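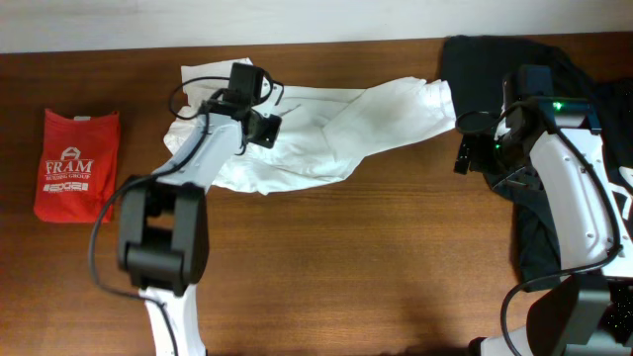 Holding a sleeve is harder than it looks

Two grippers, one pile of laundry, and the long Canadian winter of getting a robot to pick up a cuff

The pile of laundry at Tivthorpe has better working conditions than most of us. It gets a wide wooden table, good light and the undivided attention of Safta Ursu, who has spent much of her year watching machines try to take hold of it.

"People come in and ask when it's going to fold something," she says. "I tell them we're still on picking up."

Tivthorpe is a small automation shop in Pulter, a town with one good bakery and two places to get your truck undercoated. It makes its living fitting arms and cameras to other companies' problems. The current problem belongs to a commercial laundry that would like to stop asking people to untangle wet workwear at five in the morning. Before anybody writes a line of clever software, someone has to choose a gripper, and the shortlist came down to a Kleinschmidt and a Zemberg.

The Kleinschmidt costs $2,496 and arrives in a case with foam cut-outs. The Zemberg costs $744 and arrives in a bag. Both are black, both are driven by a single motor and both close a pair of jaws when told to. Ursu had them bolted, in turn, onto the same two white arms, with a camera at each wrist, and put through the same 214 grasps apiece. She did the grasps over a stretch of August when the shop's air conditioning was also undergoing an evaluation.

The trouble with cloth

Robots are very good at metal blocks. A block has corners, and the corners stay where you left them. Cloth has no such manners. Nudge a shirt and it becomes a different shape, with the bit you wanted now folded under the bit you didn't. A white one is worse, because to a wrist camera the folds turn into a lot of pale mush with grey smudges in it.

Ursu's test table is arranged with this in mind. There's a white piece with a long sleeve to it, a dark navy garment with a white graphic, and a red bag that says FRAM on it in big letters. The white and the navy get handled. The red gives the cameras something loud to deal with at the side.

The standard exercise takes both arms. One gets hold of the body of the garment and the other goes for the cuff, so that the sleeve can be drawn out flat between them. A four-year-old can do this while arguing about breakfast. For the arms it is a negotiation. Each has to come in low enough to catch the fabric and high enough to miss the table, and each is wearing a camera that gets a superb close-up of its own fingers at exactly the moment you'd like to see something else.

"The last little bit is blind," Ursu says. "You look, you commit, you close. Then you find out what you've got."

What they had got, quite often, was table. The first afternoon with the Kleinschmidt left a set of shallow dents in the wood, which she has circled in pencil and will show you whether you ask or not.

The expensive one

I'd like to report that the pricey gripper was a swindle, since that makes a better story. It's a lovely piece of gear. The fingers meet squarely, the jaw force can be dialled down to something you'd trust with an egg, and the controller tells you how far the jaws have closed, so you can tell a mouthful of cotton from a mouthful of air. On a single layer of smooth fabric lying flat, it was the clear winner.

Its weakness is its poise. The fingertips are broad and finely machined, and when they come down on a crumple they tend to press it flat and push it ahead of them like a plough with good intentions. On bunched cloth Ursu found herself adding moves: a little shove sideways to raise a ridge, then a bite at the ridge. It works, but it adds time, and the laundry in question counts its day in garments.

There is also the matter of the cable. The Kleinschmidt's leaves the housing at a right angle and it is stiff. Any two-armed rig ends up trailing loops of black wire, and a loop that swings in front of the lens gets treated by the software as a fascinating new object. Ursu went through three ways of dressing it before she settled on letting it hang out to the side in a big lazy curve.

The cheap one

The Zemberg is rougher in every respect. You can feel play in the jaws if you waggle them, and everyone who visits waggles them. Its manual is a single folded sheet that covers installation, warranty and, in one paragraph, a different product.

It also has narrow fingers that get down into a fold and stay there. On the crumpled end of a garment, where the Kleinschmidt wanted to discuss things, the Zemberg simply grabbed. It grabbed too much, frequently. Ask it for a cuff and you'd get the cuff plus whatever was underneath. But it had hold of something, and in her scoring that beats an elegant miss.

Out of the bag, its fingers didn't close all the way at the tips. Ursu fixed that with a 2 mm rubber pad cut from a sheet she keeps for door seals. The pad changed more than any setting she touched all month. Thin fabric that had been sliding out of the jaws began to stay put, and a sleeve could be pulled taut without one arm ending up with it all and the other left pinching nothing, like the loser in a tug-of-war.
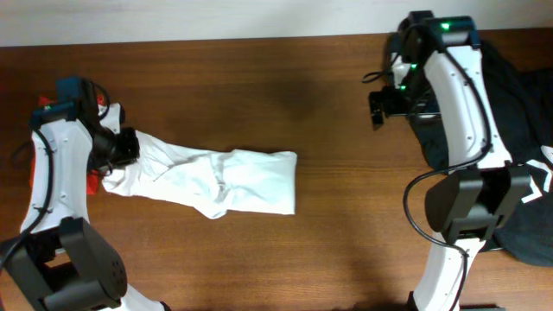 The left gripper closed on one end of the white cloth, with the navy garment spread beneath the right arm.

So she did the obvious thing and put the same rubber on the Kleinschmidt. It got better too, though by less, and it looked dreadful. I gather this bothered her more than she lets on.

What the scoring leaves out

Her spreadsheet has columns for clean grasps, double grasps, slips and what she calls "embarrassments," a category that includes the afternoon the two arms took hold of each other. Neither gripper has a perfect run in it. The Kleinschmidt leads on clean grasps and the Zemberg on not coming away empty, and if you stare at the totals hoping for a verdict, you'll be there until supper.

The camera turned out to matter more than she had planned for. With the lens mounted close in, the software sees wrinkles beautifully and has no idea where the rest of the garment is. Moved back, it can find the hem and loses the wrinkles. She tried both on each gripper and came down in favour of closer in, leaning on the overhead view for everything else. The arms throw shadows on the table from the lights above, and those had to be accounted for as well. For a while the system kept reaching, with real conviction, for the dark patch beside a sleeve.

Controllers she has stronger opinions about, few of them printable. The short version is that a gripper which reports what its jaws are doing is worth paying for, and that the Zemberg's idea of reporting is a green light.

The recommendation

The laundry has been told to buy the Zembergs, with rubber, and to put part of the difference toward better wrist cameras. It has also been told to expect to replace the fingers regularly, and to keep one Kleinschmidt on the bench for the delicates, which in this trade means chefs' jackets.

Wet cloth comes next. Everything so far has been done dry, and Ursu is under no illusions about what water does to a pair of coveralls or to a rubber pad held on with contact cement. She has ordered a plastic sheet for the table and a box of towels in an unhelpful shade of beige.

Before I left, I asked if I could have a go by hand, using a pair of kitchen tongs she keeps on a hook for the purpose. One eye shut, to be fair to the cameras. I went for the cuff and got the table, the cuff and a bit of my own jacket. She put it down as a double grasp, and asked if I wanted to try the red one.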